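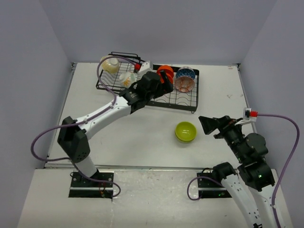
The Sturngate Robotics Laboratory suspended all two-arm operation on its dish-handling station following a cable fault in February, and the station has now returned to limited service. No person was injured. One arm failed to stop when its gripper camera link was lost, and the laboratory's safety office has classed the matter as a reportable failure. The station pairs two arms on a shared front platform, with a wire dish rack at the back of the table, and each arm carries a purple cable out to a small white bracket with a red connector. On the left arm the cable loops up from the elbow and over the top of the long link. It was a cable on this route that failed.

The fault occurred during an unattended overnight run of the Korside unloading program, which takes dishware from the rack and places it on the open table. The left arm had closed on a plate when the signal from its connector began to drop out. The control software should have held the arm in position. It instead treated the last good reading as current and continued the lift on a path that was no longer correct. The plate was pulled sideways against the rack dividers and broke, and the rack was dragged toward the second arm. That arm registered an unexpected load and stopped as designed. The left arm kept pushing until its own torque limit was reached.

Jinlong Xu, who led the review, examined 1,807 logged cycles recorded before the failure. Short signal losses appeared in 377 of them. Each had cleared within a fraction of a second, and none had raised an alarm, as the warning threshold had been set for longer interruptions. The losses were most frequent when the elbow was fully raised, the position in which the cable is bent most tightly. When the cable was removed and opened, the inner conductors were found to be worn through near the elbow.

The review identified two causes. The cable had been in use for more than 600 hours without inspection, although the maintenance schedule called for a check every 500. In addition, the stop function had been tested only with the cable fully unplugged. It had never been tested with an intermittent connection.

The following measures are in effect for all stations using the Besson controller:

Any loss of signal during a grasp now halts both arms. A member of staff must clear the stop in person before work resumes.

Cables are to be inspected at the elbow and at the connector every Monday, and the result entered in the station log. Stations without a current entry may not be started.

Unattended runs remain suspended. Babak Taheri will consider requests to resume them once the revised stop test has been completed on every station.

Glass and ceramic items may be used only with the front guard closed.

Staff who have seen similar short interruptions on other equipment, including those that cleared without action, are asked to report them to Elsie Bainbridge in the safety office. The full review is available from the same office on request.

Sturngate Robotics Laboratory Newsletter | Contact the safety office | © 2020 Sturngate | Back to top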